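Blog > Kitchen notes > Steaming buns in an electric pot

Most of the post I get about steamed buns concerns wrinkling. The dough is usually fine. The fault lies in the last few minutes, when condensate falls from the lid or the buns are left sitting over residual steam.

My method uses a small electric cooker with a perforated steamer insert. I have nothing against bamboo, but a metal tray is easier to clean and the holes let you judge spacing. Allow a bun's own radius on every side. For a plain dough I use strong white flour at 52% hydration, proved until a pressed finger leaves a shallow dent. The batch costs 155 pence in ingredients, most of that milk.

Steam for 12 minutes, turn the knob to off, then crack the lid for three minutes before removing it. Put it flat on the table with the handle up, on the opposite side from the plate, so that you never carry a bun over it.

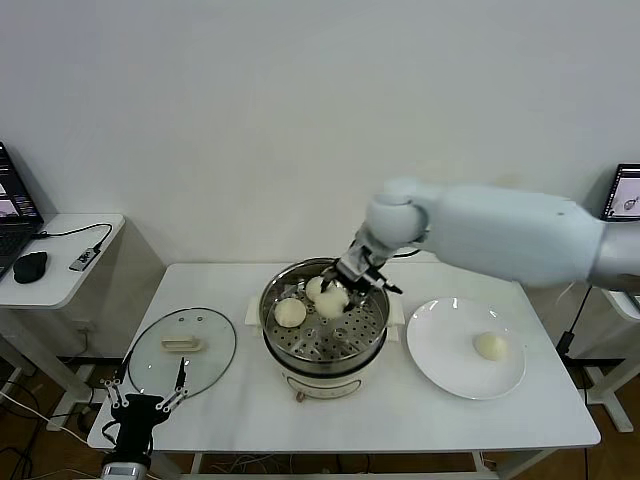
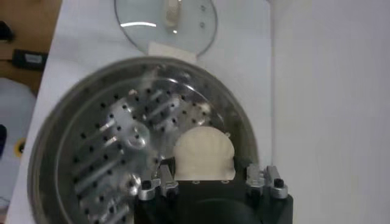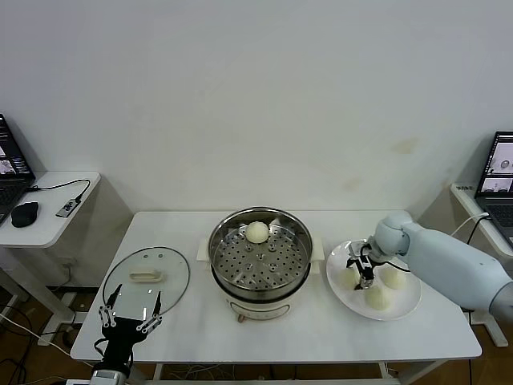 Transfer is one bun at a time, gripped low on the sides. Pressing on the top closes up the crumb and the mark stays. Start with whichever bun has the clearest space next to it – the others then come out without touching. On a flat plate keep a gap between them, as two warm skins in contact will bond and tear.

Horacio Maldonado wrote to ask whether a paper liner is needed. With a perforated tray I find a light wipe of oil sufficient, though small squares of baking paper do no harm. He uses a Gutby cooker, which has a deeper base than mine and takes longer to come to the boil. Add two minutes before loading.

Leftovers freeze well once fully cool. Reheat from frozen for eight minutes, same tray, same spacing. The microwave gives a leathery base and I have stopped trying to correct for it.

Next month: wholemeal dough, and why it wants more water – I have two batches still to weigh.

Contact | Copyright Cumell Kitchen Notes | Back to top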